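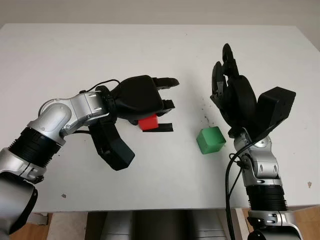 Two cubes of the plain coloured type, a red one held in a black gripper and a green one on a white tabletop.

Coloured cubes are small solid blocks with six equal square faces, used in early childhood education, arithmetic teaching, table games and tests of hand skill. Each cube is normally a single colour on all faces. They are among the simplest manufactured play objects and are sold loose, in trays or in mixed sets with other shapes.

The term usually excludes dice, which carry markings, and alphabet blocks, which carry letters or pictures. It also excludes interlocking cubes, which have a stud or socket on one or more faces, although catalogues often list the two together.

Materials and manufacture

Most coloured cubes are made of wood, plastic or dense foam. Wooden cubes are cut from square stick, sanded, and either dipped in a water-based stain or tumbled in a drum with paint. Beech, birch and maple are the usual timbers. Tumbling gives an even coat and slightly rounds the edges, but it can leave small bare spots where cubes have rested against one another.

Plastic cubes are injection moulded. Hollow ones are lighter and cheaper, while solid ones stack better and make less noise. The pigment is mixed through the plastic, so a chipped corner keeps its colour. Foam cubes are die-cut from sheet and are preferred where noise is a concern. They mark easily with a fingernail and are generally replaced sooner than the other kinds.

Edges may be square, bevelled or rounded. A square edge allows a tighter row, and a rounded edge is more comfortable in the hand. Very small cubes are a choking hazard for children under three and are labelled accordingly in most countries.

Colours

Red, blue, yellow and green are the most common colours, with orange and purple added in larger sets. Red and green are frequently paired in sorting exercises, though the pairing is a poor one for people with red-green colour blindness. Some makers get around this by giving the two colours clearly different levels of lightness, or by substituting blue for green.

Use in teaching

In the early years of school, cubes are used for sorting, counting, pattern making and the comparison of quantities. A pattern exercise may begin with two colours in alternation and move on to longer repeats. Later, cubes serve as units of volume: children build a rectangular block, count the cubes in each layer and multiply by the number of layers.

Square numbers are often taught by laying cubes flat. A set of 36 will make a six-by-six square, and can be regrouped into rectangles to show the factors of the number.

Teachers generally work on a pale, uncluttered surface, where the colours are easy to tell apart and stray cubes are quickly found. A cloth or thin mat reduces noise on hard tabletops.

Stacking and hand skill

Picking up a cube and placing it on another is a common task in the study of fine motor skills. The cube must be gripped on opposite faces, carried level and let go without a sideways push. Towers fail most often at the moment of release. Timed versions, in which cubes are moved one at a time from one side of a table to the other, are used in rehabilitation after injuries to the hand or wrist.

Wooden cubes with a matte finish are the easiest to stack. Glossy paint lowers the friction between faces — a tower of varnished cubes will slide if the table is bumped.

The Jorcombe pattern

The Jorcombe cube was a stained maple block made by Hoshino at its works in Ciltport. It was sold to schools in cartons of 500, with the colours packed in separate paper sleeves. At its peak the works turned out nearly 3000 cubes a day. The edges had a narrow bevel on all sides, a feature by which collectors identify the pattern, as the blocks were never stamped.

Production ended when the works changed over to moulded plastic. The school museum at Wustusstead holds 2000 of the maple cubes, most of them in red and yellow. Green is scarcer, as the original stain faded badly in sunlight and many schools discarded the faded blocks.

Care and storage

Plastic cubes can be washed in warm soapy water and left to drain on a towel. Wooden cubes should be wiped with a damp cloth and dried at once. Soaking raises the grain and can swell the block enough to spoil its fit in a tray. Foam cubes are best kept away from heaters and direct sun.

See also

Building blocks
Counting rods
Interlocking cubes
Pattern blocks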